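Studio Notes: What I've Been Up To

Hello again! It's been a long stretch since I last wrote, and I've been buried in the sound walk for Chantharasri (that's the old orchard path behind the river, for those of you who haven't made it out yet). You put on headphones, you start at the gate, and as you go along you hear the people who used to pick fruit there. Their voices come and go depending on where you're standing.

We did our first proper try-out in May with 11 walkers and a lot of bug spray. Kamonchanok Saengthong had recorded all the stories for us, nearly 21 hours of talk, and I'd cut them down to little pieces, most of them under a minute. I was sure people would want more of the history. What they wanted was the gossip! Everybody came back talking about the cook who hid the good mangoes, and hardly anyone mentioned the flood of letters I spent two weeks sorting.

The other thing I learned is that people stop walking when a voice starts. They just stand there on the path, looking at their shoes, and then the next person bumps into them. So I've spread the stories out and put longer quiet bits in between, with only the birds and the creek. I like it better that way too.

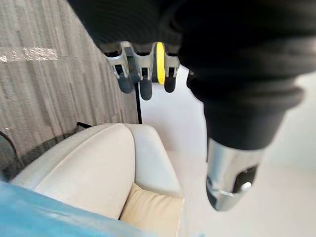
Kolorwood, round two

Some of you asked about Kolorwood, the piece with the painted posts. It's going ahead, hooray! We're putting seven posts along the lower path, each one tuned to a different note when the wind gets into it. The first one I made sounded like a sick cow, so I've changed the size of the holes and I'm starting over with a thinner pipe. If anybody has spare bamboo, please write to me.

Hokum night

Hokum is our open evening for half-finished things, and the next one is on 8/2/22 at the Reltora building, upstairs. Bring something that doesn't work yet. I'll have the new version of the orchard walk on a few borrowed phones, and you can try it up and down the hallway if it rains. There'll be noodles. Doors open at 7, and please use the side stairs, the front ones are being painted.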